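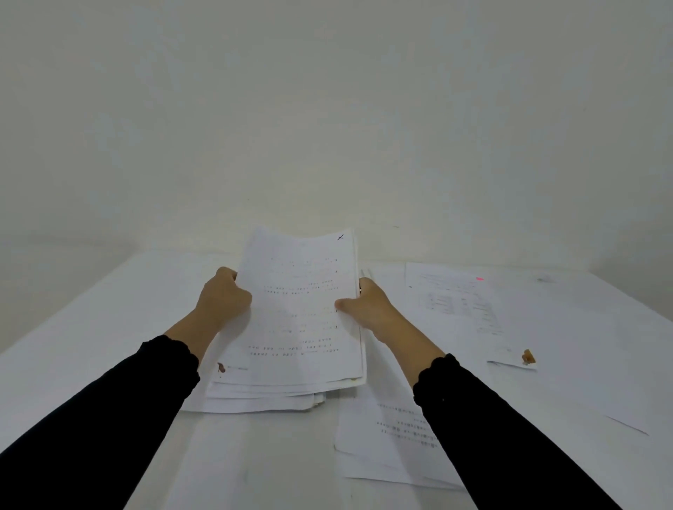 *Esperanza Halvorsen*

March, bench notes, started 7:40 am

Third batch of the onion skin dye is out of the pot and I love it! Much closer to the old Monda swatch than the first two — a proper rusty gold, with no green in it at all. Same wool as before (Flivar two-ply), same alum, but I let the skins soak overnight before heating and I think that did most of the work.

Numbers so I don't lose them: 28 g alum, bath held at 79 C, never let it boil. Skeins went in wetted out and stayed in until the bath was cool enough for bare hands. Rinse ran clear on the second bucket, batch 2 needed four.

The Buschmann thermometer reads low again. I checked it against the glass one and trust the glass one. Somebody please order a probe.

Light test: one strip from each batch is taped in the south window, top half covered with card. Leave them up to six weeks. Please don't straighten them, I know they're crooked.

Still to try:

- iron dip on half a skein, very short
- red skins only (Urkomex can get us a sack)
- the leftover bath on linen, just to see

Swatch card for this one is filed under 1533. The printed recipe sheets still say to add the alum last, which is wrong, it goes in before the wool gets anywhere near the dye. Fix that before the next class.

Iron dip after lunch.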